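4 min read

We use cookies to remember your preferences. Accept | Manage

Durnby Robotics Board > Methods > Recovery segments: worth keeping?

oltside_ann

We're training the Durnby disassembly policy on teleoperated demos, and I've started leaving the fumbles in. Miss the slot, back off, try again – it all goes in the set. With 4000 clean demos the policy was graceful right up to its first mistake, after which it stared at the part like a cat at a closed door. Mixing in 23 recovery clips cut the stalls on the blue rail and the gray board.
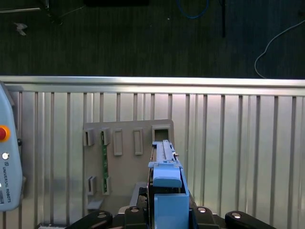 Last updated: Thursday, 4:10 PM

Success here means the rail ends up in the square socket and stays there when the gripper lets go. Same start poses for both policies, same operator on the stop button.

torque_goblin

23 clips against 4000? That's a rounding error with a personality. Did you upsample?

oltside_ann

Yes, recovery frames get drawn more often. It's in the config, where all confessions live.

torque_goblin

Then you changed two things and credited one of them. Upsample 23 clean clips the same way and get back to us.
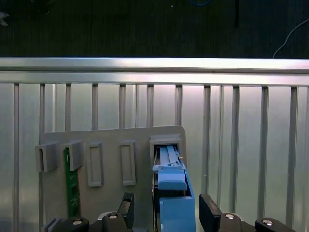
And I'd want it run with more than 2 seeds before anybody touches the word "method." My money says the weighting buys you half of it. I have lost money on this board before, so take that as you like.

lukance

Slightly unfair. We tried the Lukoševičius weighting in October and plain upsampling made our policy worse. It got very confident about approaching the part and did nothing once it arrived. I know people like that.

My objection is different: a board with fixed slots is polite. Try a real drive carrier in a real desktop case, with cables around.

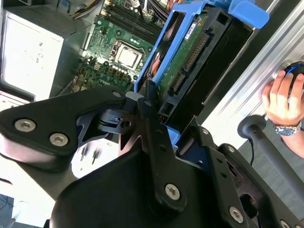

Posted by oltside_ann, Oltside Lab

We do have carrier demos. The wrist view is mostly black linkage once the fingers close, so the policy is half guessing from the blue bits – and that's where I expect recovery data to matter most. No numbers yet. I'll run the clean-upsample control first, as torque_goblin will otherwise never sleep.

torque_goblin

Correct. Post the failures too.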